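Notes from the Drawer Department

I've been putting off this post for a while, partly because I wasn't sure what I was allowed to say and partly because every time I sat down to write it I fell asleep. But 3rd May came and went and I'm now in what the company calls Phase Two, so I may as well get Phase One down before I forget what I used to do for a living.

For those who came in through the sourdough posts: I work at Trikard, at the Urkcombe site. We test furniture hardware. Handles, hinges, runners, the soft-close things that stop your kitchen from sounding like a bowling alley. Companies send us their parts, we open and shut them a ridiculous number of times, and then we write a report that says whether the part is any good. I have been in the pull-and-feel room for 18 years. The rest of the building has had machines for most of that time, big dumb pistons that go back and forth all night, and we never minded them. A piston will tell you when a runner dies. It won't tell you that a handle pinches your knuckles, or that the drawer has that gritty little hitch right before it opens. For that they had us, with our hands and our clipboards and our opinions.

Well, now they have the Briluvari.

Briluvari is the name of the system, and I'm told it doesn't mean anything. It's two arms, a head, and hands with fingers on them. Management was very careful at the kickoff meeting to say that it was here to "take the repetitive load off the team." I looked around the room at the team. The repetitive load was pretty much our whole personality.

The first thing that changed was my chair. I used to sit at a bench and pull drawers. Now I stand next to a bench and watch drawers get pulled, then walk to a screen and type whether I agree with how it went. My step count has gone through the roof. My lower back, which had adapted itself over many years to one particular stool, has filed a complaint.

The second thing that changed was the vocabulary. A drawer being opened is now an "episode." If the hand slips off, that's a "failed grasp," and you have to pick the kind of failure from a menu. There was no menu when I did it. If my hand slipped off a handle I said a word and tried again, and I suppose if you'd recorded all those words you'd have had a data set of your own.

Setup is most of my day. You'd think a drawer is a drawer, but height matters, angle matters, the finish on the handle matters, how far the thing is already open matters. So somebody has to raise the cabinet, lower the cabinet, turn it a hair to the left, swap the handle, write down what they did, and step back. I am the somebody. I have a sheet with 103 combinations of handle and height on it, and I've become weirdly possessive of it. Last week a colleague initialed one of my rows and I had to go take a lap of the parking lot.

Bar handles are the easy ones. The fingers go over the top and there's plenty to hang on to. Little round knobs are where the swearing starts.

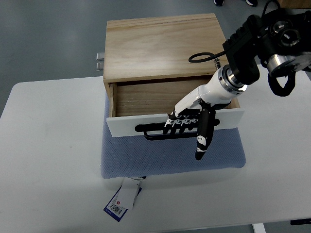

Jafarzadeh doesn't agree with me about the bar handles. According to Jafarzadeh they only look easy, and the bad habits all start there, because a hand that can hook a bar and lean will happily do it crooked forever, whereas a knob forces it to line up properly or get nothing. The same goes for trainees, apparently, and the same went for me in my first month, when I supposedly yanked everything like I was starting a lawn mower. I have no memory of this. I do have a memory of being told to slow down, so let's leave it there.

Anyway, it's a fair point and it got me thinking about what I really know that the machine doesn't. I figured this would be a flattering exercise. It went okay for the first few minutes. I know what a cheap runner sounds like. I know that customers grab a handle off-center when they're carrying something in the other arm, and that kids don't use the handle at all, they grab the top edge of the drawer front and hang. I know that if a drawer feels a certain way on the first pull of the morning it will feel different after lunch. Then I found out that every one of these had already gone into a spreadsheet during the "knowledge capture" interviews, because I'd said them all out loud, at length, to a very nice person who kept refilling my coffee. I want it on the record that the coffee was excellent. I'd have given up the alarm code.

So what's left? Some of it is stuff I wouldn't have guessed. We used to get through a batch by talking. You can pull a drawer and talk about your kitchen remodel at the same time, no problem, your hands don't need you. Watching takes all of your attention in a way that doing never did. The room has gone quiet. People wear headphones. One afternoon I logged 188 episodes and I don't believe I said a full sentence to another human being until I got to the car, and then it was to the car.

On the other hand (sorry), my wrists don't hurt. I'd like to be grumpier about this than I can manage. For years I slept in a brace on the right side and told myself it was how I lay on the pillow. The brace is in a box in the garage now. I didn't make any decision about it, I just noticed one night that I hadn't put it on. If the company had led with that instead of the slide about "unlocking throughput," they might have gotten a round of applause out of us.

There's also the money question, which people keep asking me in the comments, so fine. They haven't cut anybody in pull-and-feel. They also haven't replaced the two people who retired, and their lockers have been turned into storage for cables. My pay is the same. My title is longer. It has the word "operations" in it and I still had to ask what it covers, and the answer was "well, operations." I've been to a training course and received a certificate with my name spelled correctly, a first for Trikard. I'd be lying if I said I didn't think about what happens when the 103 rows are all done and nobody needs a cabinet moved a hair to the left. I asked. I was told there would be more rows. I've decided to find that comforting until further notice.

What I'd ask for, if anyone from upstairs is reading (hello, I'm on my break):

A stool. I can watch sitting down.

Some say in the failure menu. There's an option called "other" and I've used it so much that I got an email about it. The reason I keep using it is that none of your choices mean "it opened the drawer fine but no person would ever do it like that," and I think that's the most useful thing I could be telling you.

And one pull. I'd like to be able to do one pull of my own for each new handle, with my own hand, before the Briluvari gets at it. I've been sneaking these in anyway. Handle 439 came in on a box of samples the other day and I had a go while the system was restarting. Nice weight, a little sharp underneath. I wrote it in pencil in the margin of the sheet, where there isn't a column for it.

Phase Two is doors. I haven't seen the list yet but I hear it includes the fridge kind, with the rubber seal, and I've already been asked if I have any thoughts on those. I said I'd need coffee.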